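About Flitent

Flitent represents supporting and character actors working in British television, radio and film. The company was formed by the merger of two smaller agencies, Putlow Artists and the Chaturvedi Office, and has its head office in Grestcombe. We act for 373 clients, most of whom have spent the greater part of their careers in long-running series, in recurring parts, or in single episodes of programmes that are still being repeated.

Our clients' names are not always the first to appear in the credits. They play the ward sister, the desk sergeant, the neighbour across the landing and the clerk of the court. Audiences recognise their faces and often know their voices better still. The company exists to see that this work is properly offered, properly contracted and properly paid for, both on first broadcast and on every showing that follows.

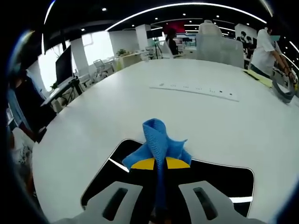 The round table, Grestcombe office

Our history

Putlow Artists began as a theatrical agency supplying repertory companies in the Midlands and the North. As touring work declined it moved into television, at first through a small number of clients engaged for weekly serials. The Chaturvedi Office was founded later and dealt from the outset with radio drama and voice work. The two agencies shared a number of clients, and for several years shared a telephone line.

The present company took its name on the merger. The Putlow name is kept for our theatre list, and contracts issued under it before the merger remain in force. Clients who hold such contracts need take no action. Enquiries about Chaturvedi Office agreements should be sent to the Repeat Fees Department, which holds the original papers.

What we do

The company's work is divided between three departments. Television and Film deals with casting enquiries, availability and the negotiation of engagements. Radio and Voice covers drama, narration and dubbing. Repeat Fees traces payments due to clients, and to the estates of former clients, for programmes sold abroad, shown on digital channels or made available to view on demand.

Commission is charged only on sums received by the client. No fee is charged for joining the list, for entry in our casting directory or for advice on a contract already signed. We do not run acting classes and do not sell photographs, and any person offering these services in the company's name should be reported to the Grestcombe office.

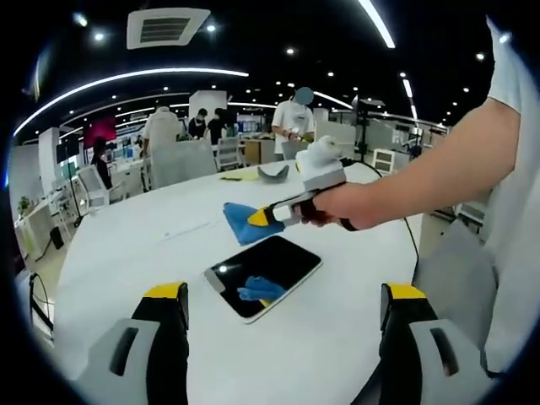

Page last changed: January

Estates and family enquiries

Flitent continues to act for the estates of former clients where the family wishes it. On the death of a client, one member of staff is appointed as the point of contact for relatives, solicitors and the press. Statements are issued only with the written consent of the next of kin, and we do not confirm or comment on medical matters. Requests from newspapers and broadcasters for credits, dates of engagement and approved portraits are normally answered on the same working day.

Letters and cards from viewers are forwarded to the family at the end of each month. Gifts cannot be accepted.

Our people

The company is led by its Managing Director, Norbert Pešek, who joined Putlow Artists as a junior booker and was later head of its television list. He is supported by nine agents, each with a separate list, and by the staff of the Repeat Fees Department.
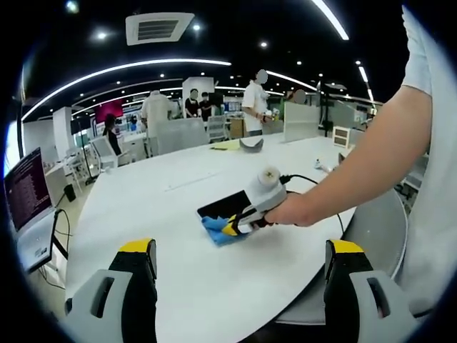

New clients are taken on twice a year, following a written application and a meeting with two agents. Applicants should have at least 11 professional credits, of which the majority should be speaking parts. Meetings last up to an hour and take place at the large white table with the rounded edge, so there is ample space for a script, a portfolio or a contract to be laid out and read through. Applicants are not asked to perform. A decision is given in writing whatever the outcome.

Standards

All agents are bound by the company's code of conduct, a copy of which is supplied to each client on joining. Client money is held in a separate account and is paid out within the period stated in the client's agreement. Balances below £100 are carried forward to the next statement unless the client asks for earlier payment.

Complaints should be made in writing to the Managing Director. Casting enquiries should be addressed to the relevant department and should state the production, the dates of filming or recording and the part to be cast.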